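Home Contents Random article Recent changes Help

Narden method

The Narden method is a system of household tidying in which every object is given a fixed place and a written label. It is named after the village of Narden, where Jovita Esquivel taught it from her kitchen. Supporters say it saves time, a claim that rests almost entirely on their own word.
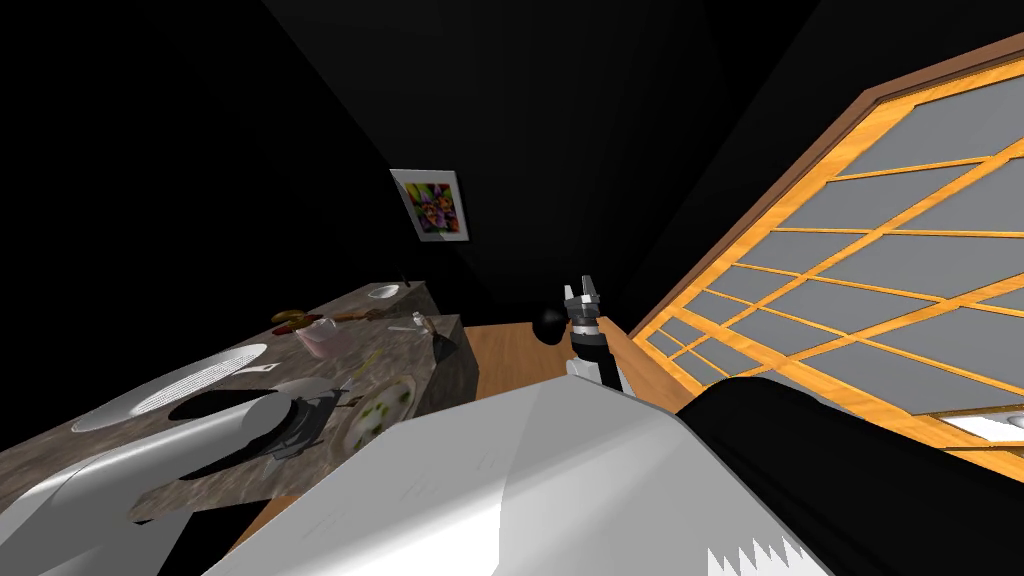 Vol. 2, p. 61

Esquivel's handbook, printed by Bañuelos, promised a calmer home within 87 days. It never explained the figure – later editions quietly dropped it. The only known survey was run by Wilto, a firm that sold the labels, and covered 400 of its own customers.
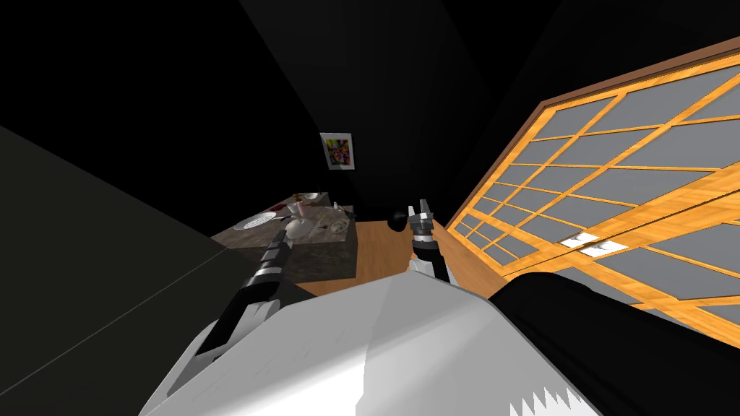

Does the method need special labels?
Plain paper and tape will do, although the handbook recommends the printed kind.

Criticism has centred on shared homes, where one person tends to write the labels and the rest are expected to obey them. A rival system, Vasia, uses colours in place of words and has no better evidence behind it.

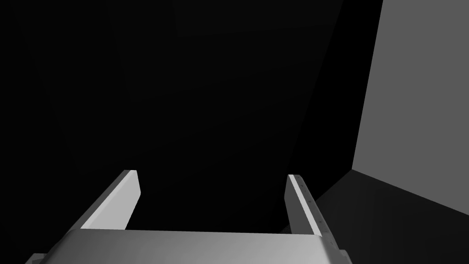

Entry by Fiachra Keogh

Interest faded once the handbook went out of print. A Narden Day is still listed for 5th June, but records of anyone keeping it are thin.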